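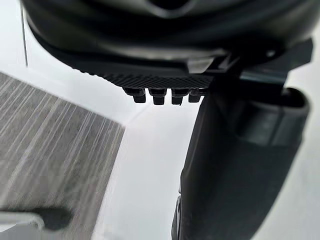

Attachment 1, Nabila Filali

From: Nabila Filali
To: Nornlow Home Sorting list
Date: December 8, 2025
Subject: Re: white shelf paper, yes or no?

> I have a roll of white liner left over from June and can't decide
> whether to use it in the pantry or stick with bare shelves.
> Does anyone regret going white?

Do it! I lined mine last month and I love it (my sister is already sick of hearing about it). Dark things stand out so well against bright white. I used to lose black lids and clips in the back corner for weeks, and now I find them before I've even turned the light on.

Cut the paper a little long and fold the extra under at the front edge. I skipped that on the first shelf and had to redo the whole thing.

I also went through the drawer of odds and ends while everything was out. 41 twist ties! I kept a handful, and the rest went in a jar for the garden.

If you run short, Bensaid still had the plain white when I stopped in, next to the Cleteo bins. Tell us how it goes, I want to hear about every shelf!

Nabila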